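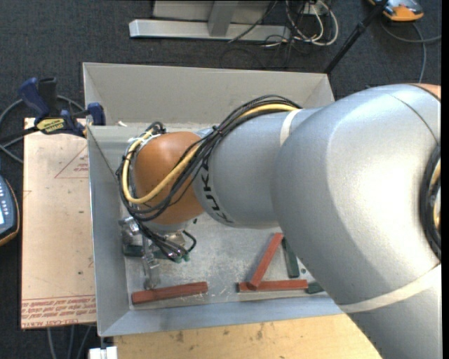
Stefaniia Stetsiuk wrote under my last post that a pencil is a pencil, that she had bought the same yellow ones for her kitchen drawer since college, and that she couldn't imagine what a grown person would find to look at for a whole day in a pencil works. I have been thinking of her comment ever since, because I was gone from nine in the morning until nearly five and I still missed the lacquer room the first time through and had to go back.

The open day at Stukwood comes once a year, in May, and I had been meaning to go for so long that my sister had stopped asking whether I'd been yet. Stukwood is the mill and the factory together, out on the river road past Marulanda, and the pencils it makes are sold under the name Stilus. If you went to school anywhere in our part of the state you have chewed on one. Mine were dark green with a cream band at the top, and I can still bring back the taste if I try, a bit soapy and then woody underneath.

You park in the field behind the ballpark and walk. It was one of those mornings that can't decide, warm in the sun and chilly the second you stepped into shade, and I had brought the wrong jacket. There was already a line at the gate with a great many strollers in it. They let us in by groups of 20, each with a guide and a colored ribbon to pin on, and my group was orange. Our guide was a tall, soft-spoken man who had worked in the slat room for most of his life and who kept apologizing for walking too fast. He did walk too fast. We lost two of our number before the first door and got them back at the coffee.

The tour starts in the yard, with the wood. I would have guessed that pencils are made from thin round sticks with a hole drilled down the middle, and judging from the faces around me I had company. They start out as flat slats, each one the length of a pencil and only half as thick, and the slats come stacked in squared-off piles under a long tin roof. It's incense cedar. The guide broke one across his knee and passed the halves around so we could smell them, and a little boy in front of me put his in his pocket and kept it there all day with his hand on top.

Before anything else happens to the slats they are stained and waxed, so that they'll sharpen cleanly and so that they all come out the same pinkish brown. Then they go through the groover, a loud, low machine that planes one face smooth and cuts a row of half-round channels down it. We had foam earplugs for that room. I liked the groover very much. The slats go in plain and come out looking like a tiny plowed field, and there's a bin at the end of it where you could take one home if it had a knot or a chip. I took one with a knot, and it's on the windowsill over my sink now, where it catches the light.

The lead room is across a covered walkway, and you are asked not to touch the walls. Everybody touches the walls. By the time we came out there were gray fingerprints on foreheads and on one poor baby's bonnet. There is no lead in a pencil lead, as you probably know, just graphite and clay and water, ground together for days until it's as smooth as cake batter and then dried and pressed out through a small hole like spaghetti. More clay makes it harder and paler, more graphite makes it softer and blacker, and that is the whole business of the numbers and letters on the end. The woman who showed us this had a tray of broken leads for people to try on a pad, and she was very patient with a man who wanted to tell her that the 2B had been better when he was young. She said it might have been. She said the clay came from somewhere else then.

After the leads are pressed and cut they're fired in a kiln, and then they sit in a bath of hot wax so that they'll glide. I hadn't known about the wax, and it explained a good deal to me about cheap pencils and why they scratch.

I'll skip over the gluing quickly, although it was the part the children liked best. A thin bead of glue goes in the grooves, the leads drop in, a second grooved slat goes on top, and the whole sandwich is clamped and left alone. You can see the ends of the leads lined up in the seam like the filling in a wafer. From there it goes to the shaper, which cuts the top half of every pencil at once and then the bottom half, and they tumble out separate and six-sided and bare. I could have stood there until suppertime. There's a moment when the sandwich is one thing and then a moment when it's a handful of things, and however hard I looked I couldn't find the place where it changed.

Now for the lacquer room, which I missed. Our group was running late and the guide took us straight through to packing, with a wave at a closed door and something about ventilation. I didn't think any more of it until lunch.

Lunch was in a tent run by Clotard, the bakery on the square in Marulanda, and I have to say a word about it because people always write to ask me about the food. They had ham rolls, a cold bean salad with plenty of dill, and a sort of flat almond bun that they only make for this one weekend. I had two of the buns. The coffee was weak but there was a great deal of it. I shared a table with a couple from two counties over who come every year and who collect pencils, the old advertising kind, from feed stores and banks and funeral homes. They had 814 of them at last count and had brought a cigar box of the best. One was from a hardware store my father used to take me to, with the telephone number still on it, and when I said so the wife put it in my hand and wouldn't have it back. I offered to pay and she looked hurt, so I bought her a bun.

It was the husband who asked me what I had thought of the lacquer. When I told him we hadn't seen it he got up, with his napkin still in his collar, and walked me over to the gate himself to have me put in with the blue group. So I went around again from the shaper on, with an orange ribbon among the blue ones, feeling like somebody who has sneaked into the second half of a concert.

And I am so glad I did! The pencils are pushed end to end through a little box of paint with a rubber gasket at the far side, which wipes off everything but the thinnest skin, and then they ride slowly along a belt to dry. Then they go back and do it again. Seven coats for the school grade, more for the artists' line. The color hardly shows after the first one, just a greenish sort of shadow on the wood, and it builds so gradually that you only believe it when they hold the first and the last side by side. The young woman running it had green thumbnails. She told us she had quit trying to get it out and had painted the other eight to match for her cousin's wedding.

The stamping comes last, the foil pressed in with a hot die, and then the ferrule and the eraser if there's going to be an eraser. I learned that Stilus sends a good many out without one, for overseas, where people seem to keep their erasers separately. The packing hall after that is big and cool and smells of cardboard. The pencils are boxed by the dozen there, and the sound of a dozen of them settling into a box is a very nice sound, a sort of quick wooden rattle and then quiet.

They have a small museum upstairs in the old office, up a steep flight of stairs with a rope for a handrail. It's one room. There are payroll books, a case of pencils from the war years with paper ferrules, a dented lunch pail, and a framed letter from a schoolteacher complaining that her whole order had come with the leads off center. Under it is the reply, typed, with an apology and the promise of a fresh box, and she had written back again to say thank you and that the children had enjoyed the bad ones more. I read all three twice. A lady beside me was reading them out loud to her husband, who was doing the stairs in stages.

The shop is in the gatehouse and you should go before three, when it gets crowded and they run low on the tins. I spent more than I meant to. I came away with two dozen of the green school pencils, a box of the soft ones for my sister, who draws, and a brass sharpener with two holes that weighs as much as an egg. There was also a 700-piece jigsaw puzzle of the pencil labels down the years, and I put it back, and I have been sorry since and may telephone them.

A few practical things, as several of you like to plan ahead. Parking in the field is free, although there's a bucket for the ball club and it would be a shame to walk past it. The floors are uneven between the slat room and the shaper, and the museum stairs are not for bad knees. Wear something dark. Bring cash for the tent — Clotard did have a card reader but it was sulking. The first 50 children through the gate are given a pencil with their name stamped on it while they wait, and the line for that moves slowly, so if you have a child with you go there first and do the yard afterward.

Stefaniia, I've put a pencil in the mail for you, one of the green ones. It's been sharpened once, by me, to try out the brass sharpener, and I hope you won't mind that. Keep it apart from the yellow ones for a week and write me something with it.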